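Field and bench notebook, Mulcahy reach survey
October, entry 3
Recorded by Cirilo Zavala

The otter sign survey on the Mulcahy reach was completed this morning. Both banks were walked in the upstream direction, starting at 7:40 a.m. A total of 102 fixed stations was planned; 90 were searched. The remaining stations lie below the Comwood weir and could not be reached safely at the present river level. They are to be entered as "not searched" and must not be entered as zeros.
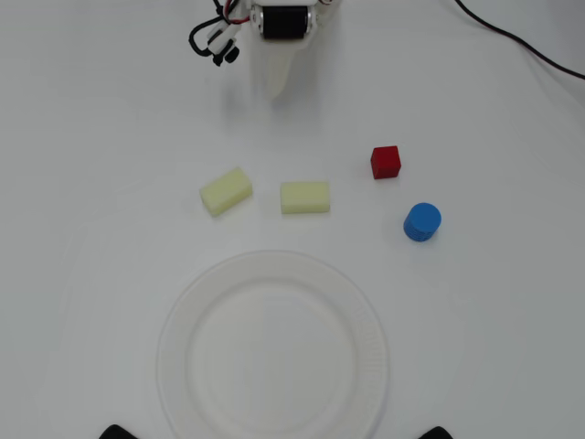
Spraint was scored fresh, dry or old, as in the previous entry. Two observers scored each station separately and did not compare sheets until the end of the walk. Agreement was good on fresh material and poor on old material, particularly under the road bridge, where the ledges stay dry and sign may last for many weeks. It is proposed that dry and old be merged before the occupancy model is run.

The Omero file still carries the former station numbers for the left bank. These should be corrected before any new records are added – the error was noted last season and was not resolved.

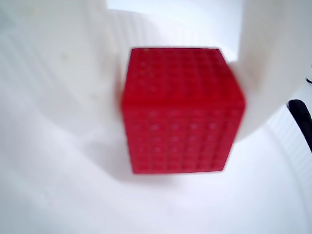 Red cube, studded top and front faces.

Detection probability will be estimated from the repeat visits only. Single visits will be kept in the file but given no weight in the estimate. Colleagues using the Skiltell sheets are asked to write the start time for each bank, as several sheets from the last round show one time for both.

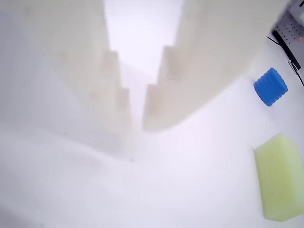
Gripper fingers above the white work surface; stepped ridges on the inner edge of the left finger.

Outstanding: river level readings for the survey period; landowner permission for the side channel; second reading of the bridge stations. The stations below the weir will be attempted when the level drops.

C.Z.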